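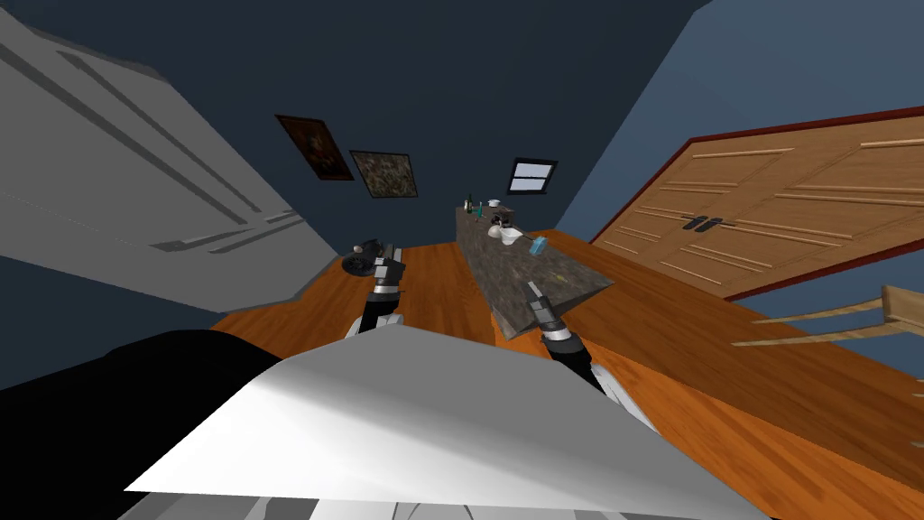 Rustberg 409 Subtitle Projector for Small Cinemas

Reading time: 3 min

The Rustberg 409 is a small projector which shows only subtitles. It stands next to your main projector, or under it, and puts two lines of text on the bottom of the screen or on a separate strip below. The film itself is not touched. We made it for film clubs, festivals and town cinemas that show films from many countries and often receive a copy without subtitles in the local language.

Why a separate projector

Many older films come to us only as a 35 mm print or as a locked file. To burn new subtitles into them is expensive, and sometimes the owner of the rights does not permit it. With the 409 you prepare the text on any computer, load it from a memory stick, and one person sends the lines during the show with a hand control. If the print has a missing piece, the operator jumps forward and continues. Lourenço Magalhães, who designed the hand control, worked many years in a projection room, and he insisted on big buttons that can be found in the dark.

What is in the box

Projector unit with lens cap
Hand control with five meters of cable
Power cable
Metal foot with three height positions
Memory stick with the Flosora text program
Printed manual in English and Portuguese

Technical data

Throw distance: 4 to 22 meters
Lines on screen: one or two
Text colors: white, pale yellow, gray
Brightness: nine steps, the lowest for black-and-white films
Memory: up to 12 films, each with as many as 3000 lines
Alphabets: Latin, Greek, Cyrillic, Tamil, Telugu, Bengali, Devanagari
File types: SRT and plain text
Order number: 1208

For languages written from right to left, please write to us before you order. The program can show them, but the version for this is still in testing.

Which screen size

For a room up to 300 seats the standard lens is enough. For a room with up to 500 seats we recommend the long lens, which is sold separately under the name Flestix. The two lenses are changed by hand, without tools. Please let the unit cool for ten minutes before you do it.

From our customers

"We show one Indian film every Sunday, and in November we had a whole week of musicals from the fifties. The songs were the difficult part, as our translator wanted them to rhyme and the lines became long. We reduced the letter size by one step and it was good to read also from the last row. I would like a longer cable." Lourenço Bragança, Cinema Teixeira

A cable of 15 meters is now available as an accessory.

Delivery and guarantee

The 409 is built to order and leaves our workshop within four weeks. The guarantee is two years for the unit and one year for the lamp. Spare lamps are always in stock. Festivals can also rent the projector by the week, with the long lens included in the price. For renting, please send us the dates and the length of your hall from projector to screen.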